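Rüegg retira 463 mesas de trabajo del modelo Gallell

5 de enero de 2020 -- El fabricante de mobiliario Rüegg ha iniciado la retirada de 463 mesas Gallell de tablero blanco por un defecto en el anclaje de las patas. La medida afecta a las unidades fabricadas en la planta de Prekulau desde julio.

De ellas, 300 se vendieron a través del distribuidor Vamotport. El resto salió directamente de fábrica.

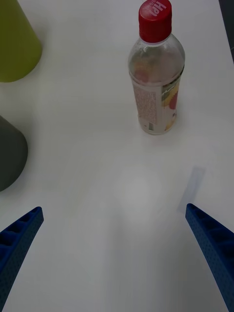 Según Brigitta Fuchs, el tablero no presenta ningún problema y solo hay que sustituir las fijaciones, una operación que dura 28 minutos por mesa.

La reparación es gratuita. Los clientes pueden solicitarla en cualquier punto de venta con el número de serie -- no se exige la factura. Hasta entonces, Rüegg pide no cargar las mesas.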